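Pranholm open afternoon: the shelf-work kit

Joller had the far end of the hall at Pranholm in May, and I went mostly for them. Their offer is a rented kit for shops: staff wear a camera while they face up shelves, Joller turns the recordings into training material, and at some point a robot does the job. The last part is where I got off.

Nabil Saliba gave the talk. He told us 168 hours of recording had gone into the bakery package and that a new store needs two more weeks on top. I asked what the arm does with a soft bun in slippery film. He said grip force was "handled in the model". Erlinda Baluyot, who ran a shop floor for years before moving to Femwood, asked who pays for the squashed ones. That went down as a question for later.

We did get a demo — almost 60 minutes late — and it was boxes. Rigid ones, all the same size. The arm put them on a shelf neatly enough and I have no complaint about it, but a box is the easy end of the trade.

The recordings themselves were the better part. They are clear, the hands stay in view, and Omid Tabrizi was open about how the wearers are briefed. As a recording service I could see someone buying it. No price for the robot side, though, and the leaflet only says "on request". I have requested.
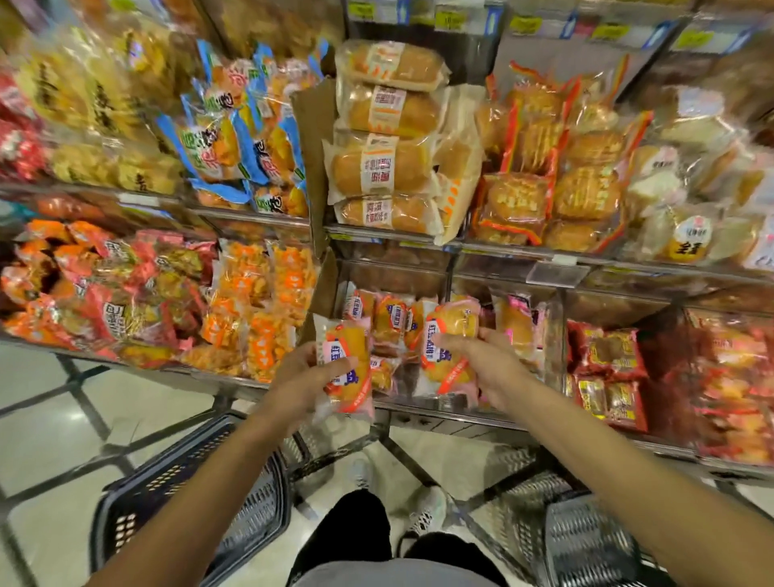
Bakery shelf, red bean buns, one in each hand. From the wearer's camera.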